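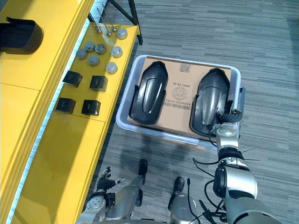
My Runano's lane keeping has been dropping out on the highway, and this is my running log of it, started so that I'd stop telling the same story three different ways on the phone. Short version: the assist (Esau, in Runano-speak) comes on fine, holds the lane fine, and then somewhere past the Crichton exit it beeps twice, throws code 1069 and hands the wheel back to me. I've gotten fussy about where small parts go, after losing a trim clip down a drain. A bright yellow surface is the best thing I know for that. Dark gray caps show up on it, shiny silver ones show up on it, even skinny little pins with round heads show up, and you can set the gray caps apart from the silver so they don't get mixed. If you're about to pull trim off around a windshield camera, do yourself a favor and find something yellow before you start!

Posted 24 April 2025 by Tamsin Villanueva

Home Tickets My Garage Owner Logs Updates Search

Status: open, waiting on parts question
Vehicle: Runano hatchback, Esau driver assist, bought used in February
Ticket subject: Esau drops out with 1069 at highway speed

Entry one

First dropout was on the way home with the sun low. Two beeps, amber wheel symbol, gone. I figured it was glare and thought nothing of it. It did it again the next morning going the other way under plain gray cloud, so there went my glare theory. Cruise control stayed on both times, which I didn't love, because it means the car is still happily holding speed while I'm finding out that I'm the one steering.

Restarting the car clears it. Turning Esau off and on from the screen does not. I tried that at a gas station, then on the shoulder, then in my own driveway, and the switch goes gray every time until I've shut the car down and opened the driver's door.

Entry two

Opened the ticket with Runano. Sorcha Strachan picked it up, and she's been great, by the way, so nothing grumpy in here is aimed at her. She asked for:

- software version
- the speed when it drops out
- whether the wipers were on
- whether anything is stuck to the windshield near the mirror

Wipers off. Speed is anything over city driving. I had a toll tag stuck up there, a good hand's width from the camera, and I moved it to the far corner to keep everyone happy. Drove it out past Crichton again. Beep beep. 1069.

Sorcha told me that 1069 on this car means the front camera and the steering angle sensor don't agree on which way is straight. That's a much better explanation than what the screen gives you ("Esau is unavailable. Drive carefully."). As if I'd been planning to drive some other way.

Entry three

So if the two don't agree, which one is wrong? I asked Mudassar Lodhi, who runs the alignment rack at the shop where I get my tires, and he put the car up and checked it. Toe was out a little on the right rear. He set it, centered the steering wheel (it had been sitting a hair left and I'd stopped noticing), and reset the angle sensor with his scan tool.

I was so sure that was it. I drove the whole loop with no beeps, came home and told everybody. Next day, same road, same spot give or take, 1069 again. I may have said a word.

What did change is how long it lasts. Before the alignment it would quit soon after I merged. Now it'll run all the way down the long straight and quits in the curves after it. I've put that in the ticket, as it seems like a clue, and Sorcha agreed.

Entry four

Camera calibration. Runano lets you do the driving kind of calibration from a hidden menu, no targets needed, you just drive on a well-marked road until the bar fills up. The instructions say it can take up to 100 miles. Mine got most of the way, then sat there, then went back to zero. I tried again with the windshield scrubbed inside and out. Same thing.

I also tried, because somebody in the owner logs swore by it:

- pulling the fuse for the camera overnight: no change
- tire pressures set exactly to the door sticker: no change
- taking the heavy stuff out of the trunk so the nose sits where it should: no change, but my mileage thanks me
- new battery in the key: I don't know why I tried this one

Entry five

Got brave and took the plastic cover off behind the mirror. It's held by clips and it feels like it's going to break the entire time. It didn't! With the cover off you can see the camera sits in a bracket that's glued to the glass, and on mine the bracket has a label with the name Zornow on it. That's a replacement glass company. So my windshield isn't the original, and the seller never mentioned it, and I never asked.

I can wiggle the camera in the bracket. Only a tiny bit, but I'm pretty sure a camera that's supposed to know where straight ahead is shouldn't wiggle at all. Photos of the label and a video of the wiggle went to Sorcha.

I called Zornow too and got Didier Lemaire on their parts line. He looked up the label and said there were two versions of the bracket for this car, an early one and a later one with a spring tab, and that mine reads like the early one. He said the early one should be fine if the camera is the older camera. Mine has the newer camera. You see where this is going.

Entry six

Sorcha passed everything to Marcelle Boyer, who's on the driver assist side at Runano. Her answer, which I'm boiling down: the log from my car shows the camera's idea of center drifting as I drive, then snapping back after a bump. She wants the bracket sorted before anyone spends more time on software. She also asked me to leave Esau off until then, and I have, and I'll admit I miss it. My right shoulder misses it too.

The odometer has gone up 586 miles since the ticket opened, for whoever asked in the comments. Most of it was me driving up and down the same stretch of highway like I'd lost something.

Where it stands now

I need to know whether the later bracket can be glued to the glass I've got, or whether it only comes already bonded to a new windshield. Didier is checking. If it's new glass, I want it in writing from Runano that their dealer will do the full calibration with the targets afterward, as I'm not going back to the hidden menu and that little bar.

If you've got a used Runano and you're seeing 1069, look up behind the mirror and read the label before you pay for anything else. I paid for an alignment first. The car did need it, and it drives straighter, so I'm not complaining much, but it wasn't the fix.

I'll add an entry once I hear back on the bracket. Please don't send me any more messages about the key battery.

Recent tickets
Esau switch grayed out after cold start
Wipers run once when parking sensors beep
Charge port door won't latch after car wash
Speed limit sign reads the truck lane sign
Replacement windshield: which bracket do I have?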